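Teleop grasp labels on shelf restocking: how strict are you?

covby_rig
We're collecting remote-control demos of bottles going between shelf and basket. 513 episodes so far. My problem is the wrist view: once the fingers close, the hand hides most of the contact.
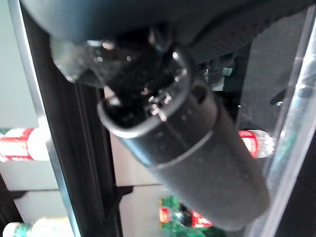

I currently mark grasp start from finger current and ignore the video.

preromholm
Current lags on soft plastic. Mark it by eye from the head camera. 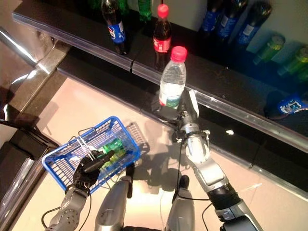

Do you record both arms when only one is moving?
Record both, always. The idle arm still holds a pose the policy has to learn.

ferreira_k
Disagree with marking by eye. Two of our labelers were 100 ms apart on the same clip — worse than the current lag.
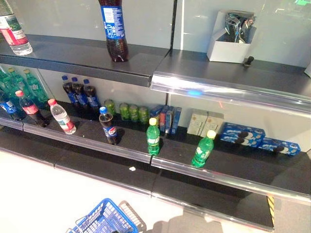

Start layout matters more than label timing. Our first policy only worked on full rows. A shelf with wide gaps and a few bottles lying down or near the front rail gives the operator different approaches to show. We reset the layout every 50 episodes.

covby_rig
Every 50 is too rare for us. The Cikton controller drifts before that, so I reset both at 42.
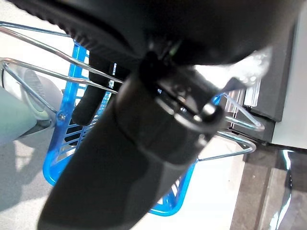
Wrist view, gripper over the blue basket

preromholm
Drift is a calibration fault. Fix that first, then argue about layout.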